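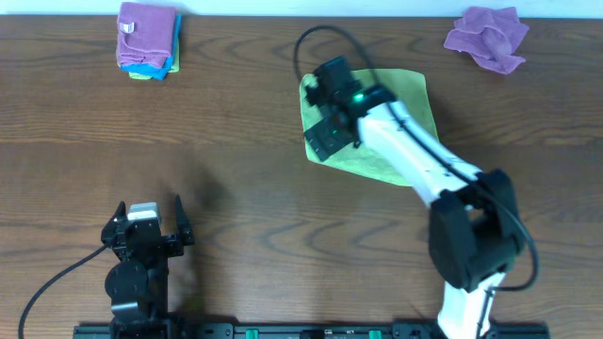
Mamta Singhal
Test Engineer, Manipulation Group

Progress report: finger comparison on the two-arm bench, period ending 24th July

Work this period covered the cloth-folding task only. The Fallik fingers were compared with the Pal fingers on the same arms and controller. Each set was given 189 attempts, with the grip force limit left at the factory value.

Task setup. Folded cloths are stacked at the upper left of the table, with the crumpled ones kept at the upper right. The cloth being worked on is spread between them. The right arm does the approach over the spread cloth; in the picture its gripper is open beside a raised bit at the upper left corner of the light green one.

Results so far. Pal fingers missed the first pinch 25 times, Fallik fingers six times. Most Pal misses were at corners lying flat on the wood. Fallik fingers did pull up a second layer more often on folded edges - this has not been scored yet and will be in the next report.

Cabling. The loop over the right gripper is longer than it needs to be. Dirklow has quoted for two shorter cables. No change will be made until the current series is finished.

Controller. The Fomosholm unit has not been started. Delivery slipped, and the comparison is now planned for December. Spending is within the approved amount and no extra funds are requested.

Next: repeat the Pal series at a lower approach height, then score double-layer picks for both sets.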